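シェア 20　コメント 0

4. 天板の表面仕上げと拭き跡の見えやすさ

4.1 本章の位置づけ

前章では、キッチン天板の表面仕上げが居住者の選択の段階でどのように扱われているかを、販売資料と打合せ記録から整理した。打合せの場では色と柄に時間が割かれ、艶の程度は「艶あり」「艶なし」の二択で済まされることが多かった。入居後の不満として挙がる項目には、水滴の跡、拭き筋、手の脂のように、艶の程度に左右されると考えられるものが少なくない。本章では、試験片を用いた観察と入居後の聞き取りの両方から、表面仕上げと拭き跡の見えやすさの関係を検討する。

対象は、Grokusby社が供給する高圧メラミン化粧板の天板である。同社の製品のうち、Hanと呼ばれる系列は表面がほぼ平滑で、艶の異なる二種がある。Larenと呼ばれる系列は表面に細かな凹凸をもち、こちらも凹凸の深さが異なる二種がある。以下ではこれらをHan高艶、Han半艶、Laren浅目、Laren深目と呼ぶ。いずれも基材と厚さは共通で、違いは表層の仕上げに限られる。

なお、人工大理石、ステンレス、天然石の天板は対象に含めない。これらは材料そのものの吸水性や傷のつき方が異なり、仕上げの影響だけを取り出すことが難しい。

4.2 試験片と観察の条件

試験片は200枚とし、四種の仕上げに均等に割り当てた。それぞれの仕上げについて、白、淡い灰、木目調の中間色、濃い灰、黒の五色を用意した。裁断は同一の工場で行い、搬入後は観察室の棚に立てて保管した。表面の保護フィルムは観察の前日に剥がし、中性洗剤を薄めた液で一度洗ったあと、乾いた布で水気を取った。

拭き跡は次の手順でつけた。まず、食用油と水を決まった割合で混ぜた液を試験片の中央に滴下する。次に、固く絞った綿の布巾で、左から右へ一定の速さで往復させて拭く。最後に、試験片を水平に置いたまま自然に乾かす。布巾は試験片ごとに取り替えた。予備的な観察では、同じ布巾を続けて使うと後の試験片ほど油の残りが多くなり、仕上げの違いよりも順番の違いのほうが大きく出た。本観察ではこの影響を避けるため、試験片の順番も無作為とした。

照明は天井灯と手元灯の二つの条件とした。天井灯の条件では、作業面の照度を400 lxに揃えた。手元灯の条件では、吊戸棚の下端に取り付けた線状の照明を点灯し、天井灯を消した。この場合、光は奥の壁側から手前に向かって浅い角度で天板に当たる。住宅のキッチンではこの二つが同時に使われることも多いが、今回は光の向きによる違いをみるため、別々に扱った。

観察者は天板の手前に立ち、通常の調理姿勢で試験片を見る。その後、半歩下がった位置からもう一度見る。評価は「気にならない」「やや気になる」「気になる」「すぐに拭き直したい」の四段階とした。四段階目の表現は、聞き取り調査で居住者が実際に用いた言い方に合わせたものである。評価語を「目立つ」「目立たない」とする案もあったが、予備観察では、見えるかどうかと気になるかどうかが一致しない例があり、本章の目的に近い後者を採用した。

光沢度は入射角60°で測定し、艶の高い試験片については20°の測定値も併せて記録した。測定は各試験片の四隅と中央で行い、その中央値を代表値とした。凹凸のあるLarenでは、測定の向きによって値が変わる。そのため、柄の長手方向とそれに直交する方向の両方を測り、以下の記述では長手方向の値に基づいて並べている。

4.3 天井灯の条件での結果

天井灯の条件では、評価の差は仕上げよりも色によって大きく現れた。黒と濃い灰では、四種の仕上げのいずれでも「気になる」以上の評価が多く、白では少なかった。油の残りが乾いたあとの筋は周囲よりわずかに白く見えるため、下地が暗いほど差が出やすい。この傾向は従来から施工者の間で言われてきたことと一致する。

一方、同じ黒のなかで仕上げを比べると、順序は単純ではなかった。Han高艶では、筋が見える位置と見えない位置がはっきり分かれ、観察者が半歩動くだけで評価が変わった。Han半艶では、筋はどの位置からも同じように見え、観察者の間の評価のばらつきが小さかった。艶が高いほど拭き跡が目立つという説明は、天井灯の条件に限れば、黒のHanの二種には当てはまらなかった。

Larenの二種では、拭き筋そのものよりも、凹部に残った油の点が指摘された。浅目では点が細かく、離れて見るとほとんど気づかれない。深目では点がやや大きく、拭く方向と柄の方向が直交した場合に多く残った。柄の方向に沿って拭いた試験片では、この差は小さくなった。施工の段階で柄の向きを間口方向に揃えることが一般的であり、居住者も間口方向に手を動かすことが多いため、実際の使用では有利な側の条件に近いと考えられる。ただし、コンロとシンクの間が狭い間取りでは、前後方向に拭くという回答もあった。

中間色の木目調は、仕上げによる差が最も小さかった。筋が柄の一部に紛れること、柄のなかに明暗の両方が含まれることが理由と考えられる。木目調の試験片では、観察者が筋の位置を答えられない例が多く、位置を答えられた場合でも評価は「やや気になる」にとどまることが多かった。

4.4 手元灯の条件での結果

手元灯の条件では、仕上げの影響が明確になった。Han高艶では、線状の照明が天板に帯のように映り込み、帯の縁にかかった筋がよく見えた。帯の中央では、映り込みが強いために筋がかえって見えにくくなる。観察者の多くは帯の縁を見て評価しており、五色のいずれでも評価が厳しくなった。白のHan高艶は天井灯の条件で最も評価がよかった組合せであったが、手元灯の条件では半艶の白より評価が下がった。

映り込みが表面の情報を隠す現象は天板に限らず、天板の上で扱う品物でも起こる。光沢のある菓子の包装では、照り返しによって印刷の小さな文字の一部が読み取りにくくなることがある(図1)。天板と包装では材料も曲がり方も異なるが、見る側にとっては、正反射の方向に目が入ったときに下の模様が読めなくなるという点で共通する。

Han半艶では映り込みの帯が広がり、縁がぼやけた。筋は帯の全体にわたって弱く見え、特定の位置で強く見えることはなかった。評価は「やや気になる」に集中し、「すぐに拭き直したい」はほとんど選ばれなかった。Larenの浅目もこれに近い結果であった。

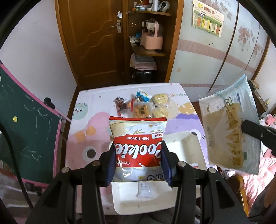 Laren深目では、浅い角度の光が凹凸の影を強調し、油の残りと影の区別がつきにくくなった。観察者のなかには、拭き跡をつけていない比較用の試験片に対しても「やや気になる」と答えた者がいた。清掃の状態とは関係なく汚れているように見えるという指摘であり、拭き跡の見えやすさとは別の問題として扱う必要がある。濃色ではこの指摘が少なく、淡い灰で最も多かった。

観察位置の影響も仕上げによって異なる。Han高艶では、調理姿勢と半歩下がった位置とで評価が一段階以上変わる例が目立った。他の三種では、位置による変化は小さい。居住者が「夕方になると急に汚れて見える」「食卓から見ると気になる」と述べる場合、天板の汚れ方が変わったとみるよりも、光源と目の位置の組合せが変わったとみるほうが説明しやすい。

4.5 入居後の聞き取り

試験片の観察と並行して、Travar地区の集合住宅に住む117世帯を対象に聞き取りを行った。対象住戸の天板はすべて上記四種のいずれかであり、入居から一年以上が経過している。聞き取りは各住戸のキッチンで行い、普段の清掃の方法、使う布や洗剤、手元灯の使用頻度、天板について気になる点を尋ねた。聞き取りの実施と記録は主にTapiaが担当し、回答の分類はYeonとTapiaがそれぞれ独立に行ったうえで、食い違った項目を協議して決めた。

清掃の方法では、濡れた布巾で拭いてそのままにする世帯と、濡れた布巾のあとに乾いた布で仕上げる世帯に大きく分かれた。後者はHan高艶の住戸に多い。ただし、艶の高い天板を選んだために乾拭きをするようになったのか、もともと乾拭きをする習慣のある世帯が艶の高い天板を選んだのかは、今回の聞き取りからは判断できない。ある世帯は、前の住まいでも同じように乾拭きをしていたと述べた。別の世帯は、入居してしばらくは濡れ布巾だけで済ませていたが、筋が残るため乾いた布を手元に置くようになったと述べた。

洗剤については、台所用の中性洗剤を薄めて使うという回答が多く、アルコールの噴霧剤がこれに続いた。アルコールを使う世帯では、黒の天板に白い輪が残るという訴えがあった。輪の多くは乾燥の途中で縁に集まった残留物とみられ、水拭きのあと乾拭きをすれば消える。消えないとされた住戸では、現地で表面を確かめたところ、細かな擦り傷が円を描くように入っていた。研磨粒子を含むスポンジを使ったことがあるとの回答が得られ、洗剤による変化とは区別した。

手元灯の使用は世帯によって大きく異なった。調理のたびに点灯する世帯、夜だけ点灯する世帯、ほとんど使わない世帯がある。Han高艶の住戸に限ってみると、手元灯をよく使う世帯ほど拭き跡を気にする傾向があり、試験片の結果と整合する。Laren深目の住戸では、手元灯をよく使う世帯から「拭いてもきれいになった感じがしない」という回答があった。これも、比較用の試験片に対する評価と対応している。

天板の上に常に物を置いている世帯では、拭き跡への言及そのものが少なかった。水切りかご、炊飯器、調味料の容器などが天板の奥を占めると、照明の映り込む範囲が狭くなる。拭く範囲も手前に限られるため、筋が途中で途切れずに残ることが少ない。反対に、物を置かない方針の世帯では、艶の程度にかかわらず拭き跡への関心が高かった。天板の選定の際に、普段どの程度の物を出しておくかを尋ねることは、色の好みを尋ねることと同じ程度に有用と思われる。

水滴の跡については、地域の水質の影響を受けるため、今回の観察では扱わなかった。聞き取りでは、シンクの周囲に白い点が残るという回答が四種のすべてで得られた。Larenでは点を落とすのに手間がかかるという意見が多く、凹部に入った析出物が布巾では届きにくいことを示している。この点ではHanのほうが扱いやすいと評価されていた。

4.6 考察

以上の結果から、拭き跡の見えやすさは、仕上げ、色、光の向きの三者の組合せで決まり、仕上げだけを取り出して優劣をつけることは適切でない。とくに、販売資料でよく用いられる「艶なしは汚れが目立ちにくい」という説明は、浅い角度の光が当たる条件では成り立たない場合がある。Laren深目の淡い灰はその例である。

打合せの場で用いられる見本は手のひらに載る程度の大きさで、机の上で上から見ることが多い。この見方では、手元灯の条件に相当する浅い角度の反射を確認できない。見本を目の高さ近くまで持ち上げ、窓や照明に向けて傾ければ、小さな見本でも艶の性質はある程度わかる。今回の観察者にも、試験の終了後に同じ方法で小さな見本を見てもらったところ、四種の順序は大きな試験片での手元灯の結果とおおむね一致した。一方、Laren深目で生じた影の印象は、小さな見本では再現されなかった。凹凸による影の印象は面積が大きいほど強くなると考えられ、この種の仕上げについては、展示場などで実物大の天板を見ることが望ましい。

照明計画の側から対応する余地もある。手元灯を吊戸棚の奥側に付けるか手前側に付けるかで、天板に映り込む帯の位置は変わる。手前側に付けた場合、帯は観察者から見えにくい位置に移るが、吊戸棚の前縁に幕板がないと光源が直接目に入る。今回は奥側に付けた条件しか観察していないため、取付位置の効果を数値で示すことはできない。聞き取りの対象住戸のうち、居住者が自分で手前側に照明を増設した住戸では、映り込みについての不満は聞かれなかったが、該当する住戸が少なく、傾向として述べるには足りない。

光沢度の測定値と評価の関係についても触れておく。Hanの二種の間では、60°の測定値の差が手元灯での評価の差とよく対応した。Larenでは対応が弱く、浅目と深目の光沢度がほとんど同じでありながら、評価には差があった。凹凸のある表面では、光沢度の値だけで見え方を予測することはできない。製品の仕様表に光沢度だけを載せる現在の方法では、この差は読み手に伝わらない。凹凸の深さか、少なくとも深さの区分を併記することが考えられる。

本章の結果にはいくつかの制約がある。第一に、拭き跡は一回の拭き取りでつけたものであり、毎日の清掃で油分が薄く積み重なった状態とは異なる。聞き取りで訪れた住戸のなかには、洗剤で洗うと色が一段明るくなる天板があり、日常の拭き取りでは取れない膜が形成されていたとみられる。第二に、表面の摩耗を考慮していない。Han高艶では、まな板を置く位置の艶が周囲より下がっている例が確認された。艶が不均一になった面では、拭き跡よりも艶の境目のほうが先に目に入る。第三に、観察者は拭き跡を探すように指示されており、普段の生活で無意識に目に入る場合よりも厳しい評価になっている可能性がある。

摩耗については、次章で扱う。対象住戸の一部で10月に表面の型取りを行っており、シンク前、調理面の中央、コンロ脇の三か所について凹凸の変化を比較する。Larenの深目では、凸部の先端が先に平らになり、見え方が浅目に近づくことが予想される。もしそうであれば、入居時に指摘された影の印象は、使用とともに弱まることになる。聞き取りの際に「最初は気になったが慣れた」と答えた世帯については、慣れによるものか、表面の変化によるものかを改めて検討する。

4.7 選定時の説明への反映

Travar地区の販売窓口では、本章の結果を受けて、天板見本の見せ方を一部変更した。従来は色見本帳を机に広げて説明していたが、現在は候補を絞った段階で見本を窓際に移し、傾けて見てもらう手順を加えている。あわせて、手元灯の使用頻度、乾拭きの習慣の有無、天板に常に置く物の量を質問票に加えた。

質問票の導入後も、選ばれる色の構成に大きな変化はみられない。変化がみられたのは仕上げの構成で、黒を希望する客がHan高艶からHan半艶に変更する例が増えた。窓口の担当者によれば、艶の高い見本を傾けたときに自分の指の跡に気づき、その場で決め直す客が多いという。淡い灰を希望する客については、Larenの深目から浅目への変更が数件あった。

ただし、見本を傾けて見せることが、拭き跡への関心を必要以上に高めるおそれもある。拭き跡を気にしない客にまで欠点として印象づければ、好みに合った仕上げを避けさせることになる。質問票で乾拭きの習慣があると答えた客には、Han高艶を引き続き候補に含めて説明している。変更後の住戸についても入居から一年が経過した時点で同じ聞き取りを行い、説明の方法が入居後の満足に影響したかどうかを確かめる。

シェア 20　コメント 0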